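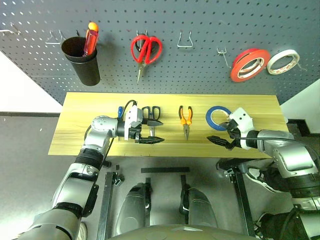
What do people ask first at an open day? "When does it start," says Makis Economou, who has run the demonstration bench at Pavotent's Larnville shop for the last 13 open days and has learned to answer that it started a while ago.

The job is tidying. Tools lie on a wooden table, there is a pegboard behind them, and two arms are supposed to bring the two together. Scissors, pliers, tape. "My mother watched it for 5 minutes and then asked if she could do it herself," he says. He told her there was a line.

I asked why scissors. Economou sighed like a man who has filled in the form before. "They're flat, they open when you don't want them to, and the loops are never where you'd like. Pliers have some manners." Tape he describes as easy until it rolls.

The company, which used to be Manolakis and still has the old name on its coffee cups, rebuilt the grasping software over the winter and calls the result Indevum. The name came out of a meeting he did not attend. "I was at the bench," he says. "Somebody has to be."

Does he tidy up at home? He looked at the pegboard for a time. "I have a drawer," he said.

A man in a fishing vest wanted to know if it could do a garage. Economou asked him how big a garage, and they were still at it when I went to find my car. The next open day is in September.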